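The Good Plates

By the time the last of the cousins had driven off toward Drirkenport, the kitchen had gone quiet in that lovely, used-up way, and Brenda Godoy stood at the counter with her sleeves pushed up past the elbow. Her grandmother's dishes came out once a year, if that, and every one of them had to be done by hand.
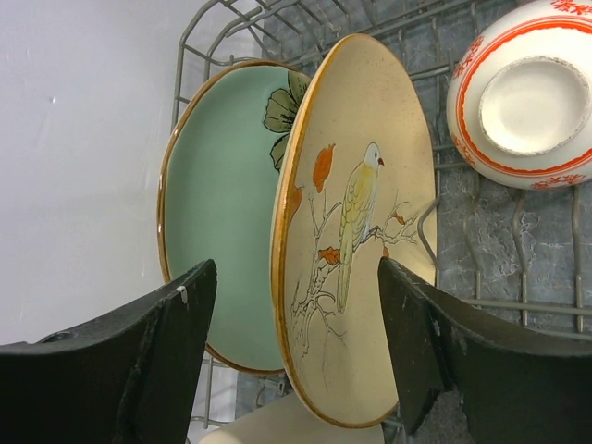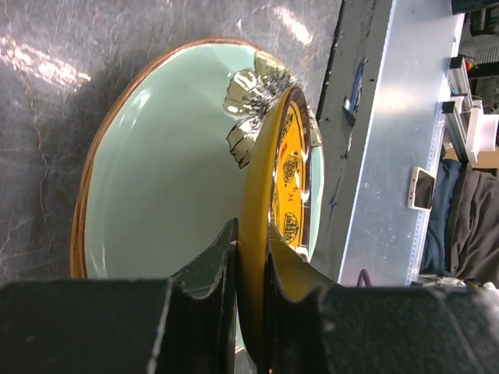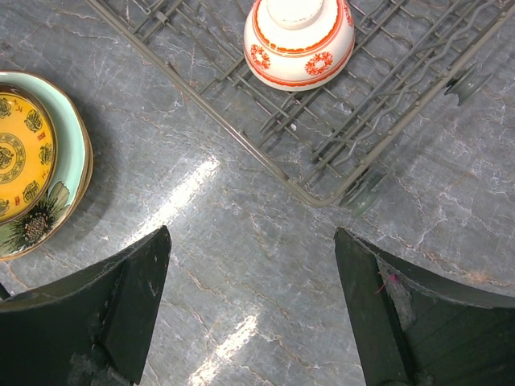
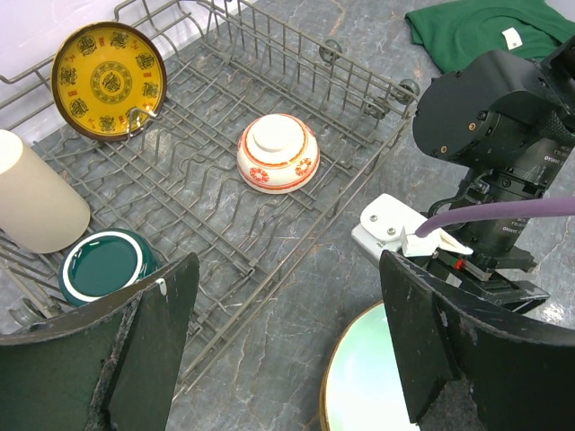

She must have been seven when she decided the bird was hers. Forty years on she still looked for it first, that pale little fellow on his twig, and she still felt a bit cross if a guest got him by accident and covered him with gravy. The yellow plate had always been Grandad's – he'd carried it home from Kokstead wrapped in a jumper, or so he told it, and the jumper got a better colour every Christmas.

Fidel reckoned from the doorway that she ought to stop fussing and put the whole lot in the dishwasher, and anyway hadn't his mum done exactly that with the Erkholm set for years, and it was still going strong.

"Going grey, you mean," said Brenda, and threw him the tea towel.

He caught it and came over, grumbling, and asked which cupboard the white bowl lived in these days. She had to think about that. Top shelf, she said at last, behind the Retamal teapot, and mind the lid.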